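Home | Browse | Ask | Tags | Members | Log in

Sorting a drawer of small push-pull solenoids - how do you tell which ones are still good?

Posted by higuchi_bench, Sunday evening, in Small Electrics & Salvage
Viewed 1,184 times
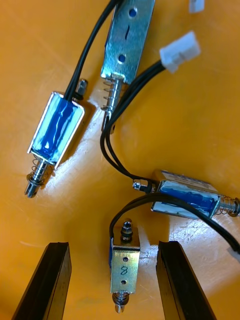 I picked up a box of little push-pull solenoids from a surplus place called Drimine and I'm having so much fun with them! I want to build a chime thing for the hallway where each solenoid taps a metal bar, a bit like a glockenspiel that plays itself. They're the open frame kind, a coil in a metal frame with a plunger and a return spring. Some have numbers written on the frame by hand, which I guess a former owner did, and I have no clue what the numbers mean. There was no paperwork and I can't find a voltage anywhere.

So what I'd love to know:

How do I work out what voltage to feed them without cooking one? And is there a sensible way to test a whole pile, or do I just hook up each one and hope? I own a multimeter and a bench supply (a Clulon, the small one with the two knobs) and I can solder well enough. Also, if anybody has built chimes like this, please tell me everything. My first try on a breadboard made a lovely loud clack and then the Arduino restarted itself.

ziteo_fan
Voted helpful by 3 members

Oh, this is a great project, you're going to love it. I did a row of tappers on old bicycle bells and it still makes me grin every time it goes off.

Start with the meter, before any power goes near them. Set it to ohms and measure across the two leads of each solenoid. Write the number down on a bit of masking tape and stick it on the wire. Most of the pile should land close together if they're the same part. One that reads open has a broken coil or a broken lead (check right where the wire goes into the connector, mine was always there). One that reads much lower than its friends may have shorted turns, so put it aside.

While you're at it, push each plunger in with a finger and let go. It should slide in smoothly and spring back the whole way. If it drags, take it out if the design lets you, wipe it with a dry cloth and try again. Don't oil it! I did that to all of mine and they picked up dust and got gummy by spring.

Then the bench supply. Turn the current limit down low, start at 3 volts and creep up, a short pulse each time. You're looking for the voltage where the plunger snaps in cleanly from its rest position. Write that down too. Note that it takes a lot more to pull in than to hold, so judge it by the pull. Keep a finger on the coil between pulses. If it's getting warm from quick taps, come back down.

For chimes you want really short pulses anyway. The plunger should hit the bar and get out of the way, or you'll hear a dull thunk where the note should be. I ended up somewhere near 20 milliseconds, but play with it, every bar is different.

The restarting is almost surely your supply sagging or the kick from the coil when it switches off. Use a separate supply for the solenoids with the grounds joined together, a transistor or MOSFET for each one, and a diode across each coil with the stripe toward the plus side. I put a fat capacitor on the solenoid supply as well and the trouble went away.

461_volts

12V. They're always 12V.

moth_and_motor

Please don't go straight to 12V on the strength of the answer above me. That size of solenoid gets sold in 5, 6, 12 and 24 volt windings and the frames can look exactly alike. I have a mixed bag at home and the only way I can tell them apart is the resistance, same as ziteo_fan said. Higher resistance usually goes with the higher voltage winding in the same body.

Two things to add. Some are made for short bursts only and will overheat if you leave them on, so put a time limit in your code that shuts every output off no matter what. I had a program crash with one coil held on while I was at lunch and the smell was in the garage for days.

And think about the tips before you mount anything. Bare steel on a metal bar sounds harsh. I tried felt (too soft), hot glue (fell off) and a slice of rubber from a pencil eraser, and the eraser won by a mile. Mount the frames on something with a bit of give too, a strip of cork is plenty, or the whole shelf buzzes along with every note.

The handwritten numbers could be anything. On a batch I bought they matched the positions in whatever machine the things were pulled from. I'd leave them on and use them for your notes, it saves on tape!

higuchi_bench

Wow, thank you both! Meter is out on the table already. I was going to line up the bars this week but I think I'll get one note sounding nice first. Eraser is a brilliant idea - I have a whole drawer of those. Will post a recording when it plays a scale.

Contact us | House rules | Privacy | © Ziteo Community Help | Back to top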